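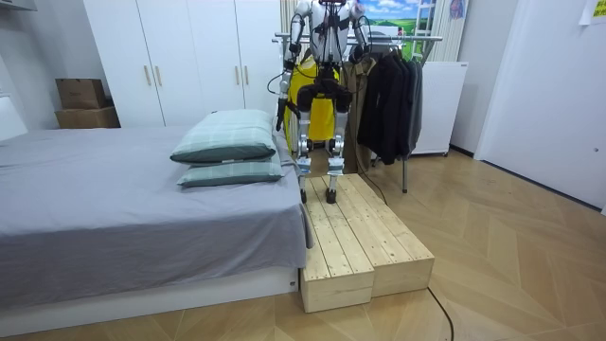

Humanoid on step boxes, shoulder faults when it handles cloth

Kevin Cárdenas
Two pine step boxes side by side, robot standing on both. Code 359 on the shoulder with the arm up high. No fault with the arm down. Cables run down the front of the torso. Where do I start?

Maribel Arango
Cable strain. Raise the arm by hand, power off, and look for a tight loop at the shoulder. Leave 8 cm of slack – more if you run a curtain routine.
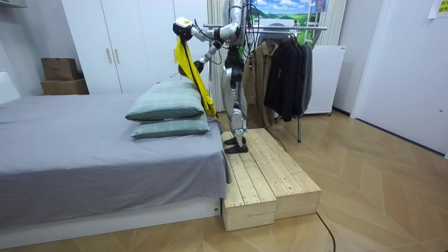

Gripper high on the yellow cloth, second arm lower.

Kristof Van Dijk
Recalibrate.

Apolinar Tapia
Check the boxes too. Screw them together, shim until level, then rezero both ankles.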